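Griselix Bench Meter
Section 5: Checking a Soldered Board Before First Power-Up

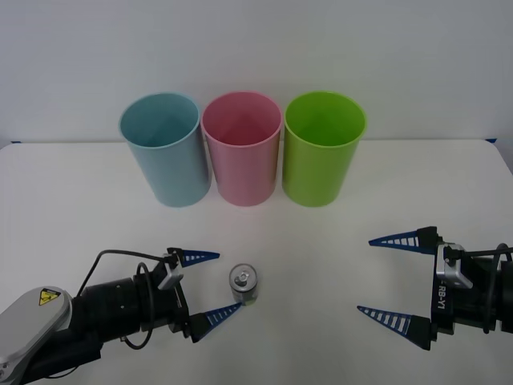
Three plastic cups and a beverage can on a white tabletop.

Use this procedure on any two-layer or four-layer board assembled by hand or returned from Flallow. It finds shorts between the supply rails and ground. It does not test signal quality.

Before you start

Disconnect the board from all power sources, including USB cables and coin cells. Large capacitors can hold a charge. Wait 30 seconds after disconnecting, then confirm with the meter that the main rail reads zero volts.

CAUTION: Do not measure resistance on a live board. Doing so can damage the meter input and blow the internal fuse.

Procedure

1. Plug the black lead into COM and the red lead into the V/Ohm jack.

2. Turn the dial to the resistance symbol. Touch the probe tips together and press ZERO.

3. Place the black probe on a ground point. A mounting hole with bare copper works well if it is tied to the ground plane. Check the schematic if you are not sure.

4. Place the red probe on the input side of the first regulator. Hold it until the reading settles. The number may climb slowly while the capacitors charge from the meter.

5. Repeat step 4 at the output of each regulator. Write down each reading.

6. Compare your readings with the table on the Eltow layout sheet. Any rail that reads under 2 ohms should be treated as shorted unless the table lists a lower value.

7. Swap the probes and measure the shorted rail again. If the reading is low in both directions, inspect that rail for solder bridges under magnification.

Note: Processor core rails often read low on a good board. A reading of 30 ohms on the core rail is normal for the Cheung module.

If a short remains

Remove the ferrite bead that feeds the rail, if one is fitted, and measure both sides. The side that still reads low contains the fault. Clean the pads with braid and fit a new bead when the repair is done.

For current-limited power-up, go to Section 6.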